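Mapplebeck dumpling kitchen adds a gluten-free evening

The community kitchen on Vorkham Street in Mapplebeck will start a monthly gluten-free evening in February, after many regular guests asked for one. Doors open at 6 p.m. and the first dumplings should come to the tables half an hour later.

The kitchen is run by Irden, a small cooking club that began with nine members and one borrowed steamer. It is known in the town for its potato and onion dumplings, which are boiled first and then fried in butter on one side only. On a busy evening the cooks fold 300 of them by hand. Until now the dough was always made with wheat flour, and guests who cannot eat wheat had to be satisfied with soup and salad.

Rochelle Esposito, who leads the cooking at Irden, spent most of the winter testing other flours. Rice flour alone made a dough that broke when it was folded. Buckwheat tasted good, but the dumplings came out gray and heavy. The final recipe uses rice flour, potato starch and a little psyllium husk, mixed with very hot water and left under a cloth for twenty minutes before rolling.

"The dough must rest, and the cook must also rest," Esposito said. "If you hurry, you will have holes in the corners and the filling will swim in the pot."

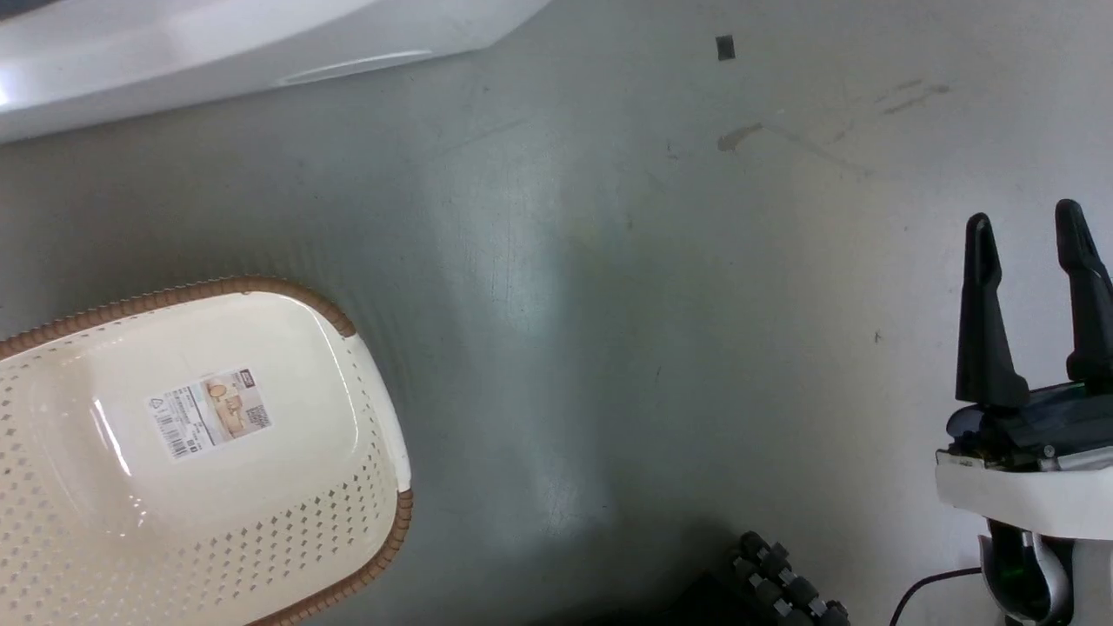

A plastic basket with a woven-look rim, label still on.

The gluten-free dumplings will be prepared in the morning, before any wheat flour is opened in the room. They will have their own boards, rolling pins and pots, marked with green tape. The club has also bought a second steamer, so that the two kinds of dough never share the same water. Guests with celiac disease are asked to tell the kitchen when they book, and they can ask to see the list of ingredients for every filling.

Three fillings are planned for the first evening: potato with slow-cooked onion, mushroom with dill, and a sweet one with sour cherries. The cherries come frozen from Romonura, a family fruit farm outside the town, and they are drained overnight so that the juice does not soften the dough. The juice is not thrown away – it is cooked with sugar and served as a sauce on the side. 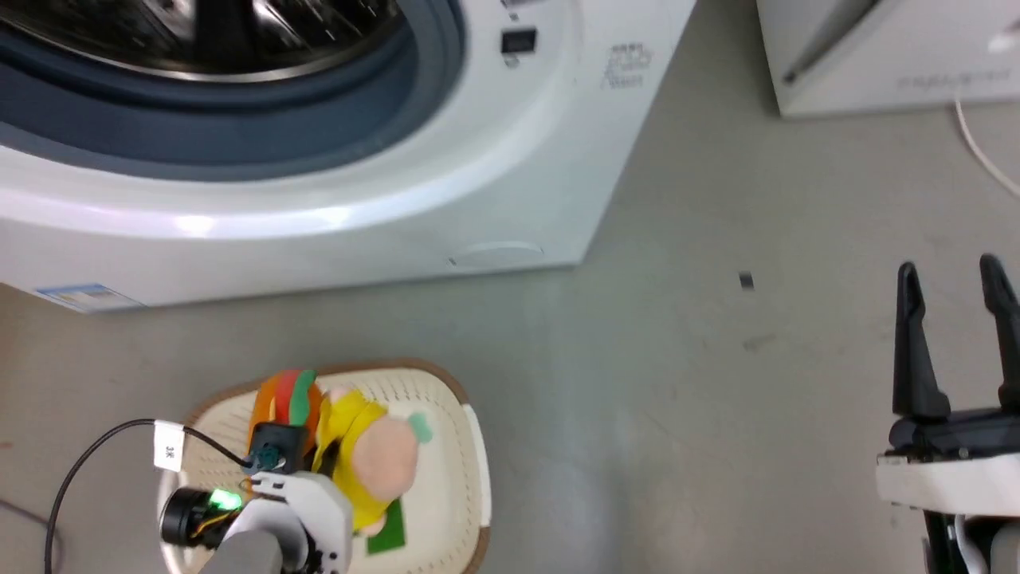 Clean cloths are a bigger part of dumpling making than many people think. The dough rests under them, the finished dumplings wait on them, and flour stays in the fabric even after good shaking. For this reason the club will keep one set of cloths only for the gluten-free evenings and wash it separately. A white front-loading machine with a big round door, like the one in the photo, is enough for such a set, and Esposito advises home cooks to wash their dumpling cloths without fabric softener, as the smell can pass into the dough.

The town has supported the new evening with a grant of $2,000, which paid for the steamer, the boards and a freezer. Places cost $9 per person, with tea included, and children under five eat free. Bookings are taken at the kitchen door during lunch hours, with a limit of 2 tables for each group.

Guests may also take frozen dumplings home. They should be cooked directly from the freezer, in plenty of salted water, for two minutes after they rise to the top.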